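Perolen cable car: worth it with grandparents, or take the bus?
Travel Forum > Trip Planning > Getting Around

ifeoma_isah
Hi everyone! We'll be in Perolen for four nights in January with my parents, who are both in their seventies and game for most things as long as there's a bench at the end of it. I keep going back and forth on the cable car up to the Okonkwo lookout. My mother would love it, my father says he'll close his eyes the whole way, and the number 10 bus apparently goes to the same place. Has anybody done both? And is the line bad in the morning?

FloraTennant
Oh, take the cable car, please! My husband is no fan of heights either and he was fine once we got past the first tower (he held my sleeve, but he was fine). We went up a little after 9am and walked straight on. By the time we came down, the line was out past the ticket office and around the fountain, so early is the way to go. There are benches at the top, mostly on the side facing the river.

o_eze
Going to disagree with Flora a bit. The bus climbs through the old quarter and you see a lot more of how people live up there, plus it runs when it's windy and the cable car doesn't. We lost a whole morning waiting for the wind to drop. With older folks I'd ride the bus up and save the cable car for coming down, if it's open.

FloraTennant
Fair enough about the wind, but that bus was standing room only both times I tried it, and those bends! I wouldn't want my mother on her feet for that.

manuela.g
I'm with Olumide on the bus, except get on at Pramden Square, where it starts, and you'll have your pick of seats. From the stop at the top it's 300 yards to the lookout, all flat. The lower cable car station has some 100 steps from the street, and the elevator was out when we were there — do check that before you promise your father anything.

Also, have lunch at the Grovent canteen, near the top stop. You get your own tray and cutlery and the soup is lovely and thick.
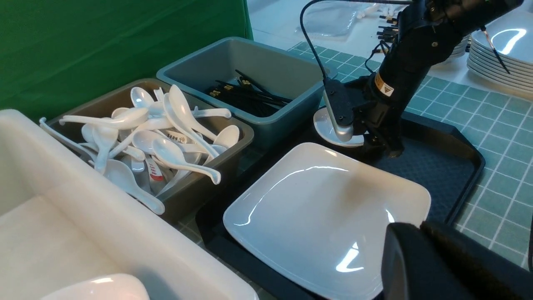
Soup spoons at the Grovent, help yourself

ifeoma_isah
Manuela, thank you, I had no idea about the steps! That may settle it for my father's knees. Does the day pass cover the cable car as well, or only the bus?

olanrewaju_ojo
Only the bus when we went. The cable car was a separate ticket, and you could buy it one way, so Olumide's plan works nicely. Keep some coins on you, the machine at the top wouldn't take my card.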